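About Nindbridge

Nindbridge supplies, installs and maintains compact refrigeration for schools, small offices, clinics and residence halls. The company was founded by Elsie Hinds and Cameron Grimshaw, who had worked together in kitchen equipment repair and saw that small refrigerators were often thrown away for want of a fan motor or a door gasket. Our first premises consisted of a rented garage and a single workbench. We now employ 17 people at our building on Kirmont Road, where the workshop, parts store, office and training room share one floor.

What We Do

Our work falls under two headings. The first is supply. We advise customers on the size and type of unit suited to a room, deliver it, level it, and set the thermostat before we leave. The second is service. Under a maintenance agreement, each unit is inspected on a regular schedule, cleaned inside and out, and repaired on site where the repair allows. Units needing longer attention are brought to the workshop, and a replacement is left with the customer in the meantime.

We currently look after over 4000 units. The largest single agreement, with the Paewai group of residence halls, covers 30 buildings and is managed by Darcy Ellery.

The Workshop

Every appliance that enters the workshop is given a job number and a written record. The door is opened, the shelves are taken out and washed, and the interior is checked for cracks, staining and odor. Technicians then examine the fan, the vent openings, the thermostat and the door seal. A unit that cannot hold its set temperature overnight does not go back to a customer. 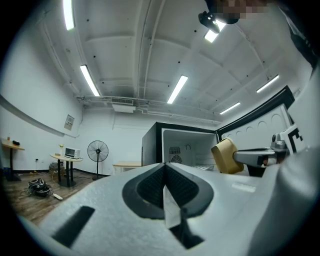 Records are kept for the life of the appliance and are available to the customer on request. They show the date of each visit, the parts fitted, and the name of the technician responsible. Where a unit is beyond economical repair, we say so in writing and give the reason. Usable parts are removed, tested and placed in the parts store, and the refrigerant is recovered by certified staff before the cabinet is sent for recycling.

The parts store holds 3340 catalogued items, including shelves, hinges, fan assemblies, door handles and gaskets for models that are no longer made. Customers who carry out their own minor repairs may order from the store by telephone or at the front counter. Please have the model number ready - it is usually printed on a plate inside the door or on the back of the cabinet.

Training

Nindbridge offers a short course in the care of small refrigerators for building managers and housekeeping staff. The course is taught by Ditte Bergmann and covers defrosting, safe cleaning, shelf loading, air circulation and the early signs of fan failure. Much of it is practical, and participants are asked to wear closed shoes. The next session will be held in November. Places are confirmed by letter, and employers may book for a group.

We also accept two apprentices each year. Apprentices spend their first months in the workshop and parts store before going out with a senior technician.

Our People

Elsie Hinds, Founder and Managing Director
Cameron Grimshaw, Founder and Head of Workshop
Lindsay Merrick, Office and Accounts
Darcy Ellery, Service Agreements
Ditte Bergmann, Training

Visiting Us

The front counter is open Monday through Friday. Customers bringing in an appliance should use the side entrance, where carts are available, and should empty and dry the unit beforehand. Refrigerators should be carried upright whenever possible. If a unit has been laid on its side, please tell the person at the counter - it will need to stand before it is switched on.

Questions about an existing agreement should be addressed to Darcy Ellery. Invoices and account matters are handled by Lindsay Merrick.

Page last reviewed Fri 22 October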